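Talk notes: Cooking for One Without Losing Your Mind
Skornora Library, community room, 1 October 2024

(These are the notes I talked from, cleaned up a little because several of you asked. Slides are in there where they go. Forgive the shorthand.)

Start slow, let people find chairs. Say hi. Mention the handout is by the door and the recipes are on the back of it, so no need to scribble.

Okay, so. I have been cooking for one person for most of my adult life, and for a big chunk of that time I was terrible at it. I could cook fine for other people! Give me a table of hungry friends and I'd be happy all afternoon. But on my own I ate cereal over the sink. I had a whole winter that was basically toast, and I'm not talking about interesting toast.

Ask the room: who had toast for dinner this week? (Put my own hand up.)

The thing that changed it for me was moving to Rurkine. Tiny apartment, small fridge, and the nearest real grocery store was two buses away. I couldn't just pop out for a lemon. So I had to start thinking about food the way my grandmother did, where you look at what's in the house first and then you decide what you're having. I'd always done it the other way around. I'd find a recipe, buy 11 dollars' worth of things for it, use a spoonful of each, and watch the rest go fuzzy in the crisper drawer.

Tell the celery story. (Short version! Bought a whole head for one stalk, four separate times, same month. I don't even like celery.)

So the first piece is shopping, and I want to spend a while on this because I think it's where most of the misery starts. Recipes are written for four. Packages are sold for four. You're one person standing in the aisle doing division, and it's annoying, and after a while you give up and buy the frozen lasagna. No shame in the lasagna, by the way, I have one in my freezer right now.

What I do is buy by the ingredient. I pick one big vegetable, one protein, and something leafy, and I make all of it earn its place in at least 2 dinners. A cabbage is the queen of this. It sits in the fridge forever and you can peel off what you need. Half a cabbage has gotten me through weeks when I didn't have the energy to go anywhere.

Buy from the loose bins when you can. Three potatoes is a perfectly respectable number of potatoes. Ask at the meat counter too — they will sell you one chicken thigh, I promise, and they won't look at you funny. I was scared to do that for years. I'd practice the sentence in line.

If somebody asks about delivery boxes: I tried the Arska one for a season. Nice produce, too much of it, and I ended up leaving turnips on a neighbor's step like a weirdo. Could work if you split it with someone.

Second piece, the equipment. Keep this part moving, people get attached to their gadgets and we'll be here all night.

You need less than you have. I kept a big stockpot for years because I felt a grown-up should own one, and I used it to store onions. When you cook small amounts in a giant pan, the juices spread out and burn before the food is done. So a smaller pan does more for a solo cook than a fancy one does. Mine came from the Egilsson hardware store when they were clearing shelves, it cost me 20 dollars, and I've cooked in it nearly every night since. A small baking dish, one decent knife, a saucepan with a lid that fits. You can get a long way on that.

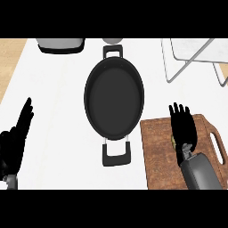

The other thing I'd spend money on is containers with flat lids that stack. Clear ones. If I can't see the soup, the soup does not exist, and I find it in March with a beard on it. Put masking tape on the lid and write what's inside. I used to think I'd remember. Ask me about the time I thawed what I was sure was chili and it was plum sauce. (Don't tell that one unless we're ahead of schedule.)

Third piece, and it's my favorite: cooking once and eating differently. I don't love leftovers, I'll be upfront about that. The same stew on the third night makes me want to lie down on the floor. So I cook parts. A pot of rice, a tray of roasted vegetables, some beans with plenty of garlic, all plain enough that they can go in any direction. On the first night it's rice and vegetables with an egg on top. The next night the vegetables get mashed into broth and it's soup. Then the beans go in a tortilla with hot sauce and whatever cheese is left, and I've barely cooked at all since that first evening.

Sauces are what keep it from feeling like the same dinner. I keep three going in little jars: something sharp, like mustard and vinegar, something creamy, usually yogurt and lemon, and something hot. Shake, pour, done.

Pause for water. Check the clock. If past the half hour, skip the freezer bit and send them to the handout.

Freezer bit: freeze bread sliced. Freeze broth in muffin tins and pop out the lumps. Freeze ginger whole and grate it straight from frozen, it's so much easier! Cool your rice quickly and get it in the fridge soon, please don't leave it on the stove overnight. I know some of you do. Don't freeze potatoes in soup unless you like wet sponge.

Money, since people always want to know. I kept every grocery receipt for a stretch after I moved, in a shoebox, very glamorous. The first month I spent 488 dollars feeding one person, and that's with all the toast. I was so embarrassed I put the lid back on the box. After I'd gotten into the habit of looking in the fridge first, I was down to 65 dollars a week, and eating much better. Your number will be different, depends on where you live and how you feel about cheese. I feel strongly about cheese.

Last piece, and I'll try not to get mushy. For a long time I thought cooking a proper dinner was something you did for company. Using the nice bowl was for company. Lighting a candle, putting music on, all that. And then one night the power went out on my street, and I lit a candle because I had to, and ate my beans by it, and it was one of the nicest dinners I'd had in ages. Same old beans!

So now I set a place. A cloth napkin, a glass of something, phone in the other room. Some nights I still eat standing up, and that's okay too. But I try to sit down most of the time.

Homework for the brave: before you shop again, make one dinner from only what's in the house. It can be weird. Pancakes with sardines counts. Write it down and bring it next time, I want to hear the weird ones.

Questions. Repeat them out loud, the back row can't hear. Leave time to stack the chairs, and remember to take the extra handouts home — I left them behind last time.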